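June, gesso book, cont'd from the back of the last one (out of pages)

Morning, 7 something. Bench cold. Glue from last night set up fine in the fridge, firm but splits clean when I push it open with a thumb. Prikach pearls, soaked overnight, same ratio as before. Smell OK.

Problem is still the pinholes. Every panel for the Skirngate job has them, worst in the hollows of the molding, hardly any on the flats. Sanding just opens up new ones. Leonidas says it's the whiting. I say it's heat. Doing it properly this time instead of arguing.

Test strips, all from the same length of basswood, all sized the day before with thin glue and left overnight:

A -- old whiting, glue at my usual temp, brushed
B -- old whiting, glue kept cooler, brushed
C -- Nyitrai whiting, usual temp
D -- Nyitrai, cooler
E -- whatever was left in the pot, as a joke, but label it anyway

"Usual temp" turned out to be a lot hotter than I thought. Put the thermometer in the water jacket AND the pot this time, jacket said 70, pot was catching up fast. Way too hot. No wonder. Must have been cooking the glue for weeks. Turned it down, let it sit with the lid off, then started the B and D coats.

Sifted the whiting in by hand, let it sink by itself, didn't stir for 20 minutes. Hard to leave alone. Then stirred slow with the flat stick, NOT the brush. The brush whips air in, I knew that already, wrote it in the last book and then ignored it.

Strained everything through the old stocking. Got more lumps out of the Nyitrai than expected, they crush easy though.

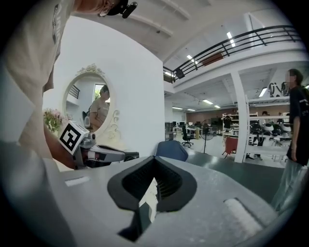 White oval mirror on the partition, scrolled crest at the top.

Crests are the hard part on the Skirngate frames too. Gesso pools in the inside curve of a scroll and then you have a blob where the carver put a crisp line. Thinner coats, more of them. Load the brush half as much as feels right. Rubbing the first coat in with a fingertip helped a lot on the test scroll, should of done that from the start.

First coats on all strips before lunch. Notes as they went matte:

A -- bubbles visible right away, popped some with a finger, more came
B -- a few
C -- fewer than A, same kind
D -- clean, or close to it
E -- already ugly

So we're both right, kind of. Heat matters more. Told Leonidas, he wrote "told you" on strip C in pencil. Strip C is the hot one so I don't see how that helps him.

Second coat crosswise on everything, while the first was matte but still cool to the touch. Don't wait longer than that. Last month I let a panel go bone dry between coats and the later ones came off like eggshell.

Bavley called about the cornice pieces, wants them in bole by the end of the month. Said maybe. They still haven't sent the short length with the broken leaf, and I can't price it off a phone call. Ask again. Ask for the 33 inch piece too, there's a note in the job folder about it and no piece on the rack.
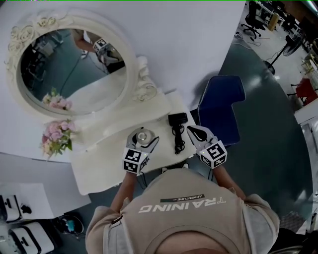 After lunch the pot had skinned over. Picked the skin off, added a spoon of warm water, no more than that. It's easy to keep adding water all afternoon and end up with a top coat weaker than the one under it -- that's fine, weaker on top is right, but it should be on purpose.

Looked at the strips again with the lamp down low, raking across. D still good. B has a line of pinholes along one edge where I went back over it with the brush. My fault, not the whiting's. A is hopeless. Keep A for showing people.

Bend test on the offcuts: A cracked right away, sharp, long cracks. D cracked late and fine. Didn't expect heat to show up in the bend but there it is. Cooked glue is weak glue, its in every book.

To do
-- 2 more coats on B and D, leave the rest
-- tape a line on the hot plate dial so it can't creep up
-- more pearls from Prikach, down to the bottom of the bag
-- wet-smooth D with linen tomorrow, water only, no paper
-- find the small hook for recutting scrolls, not in the roll
-- strip the worst Skirngate panel and start over, warm damp rags, slow

Pot in the fridge 5:40. Lid on this time.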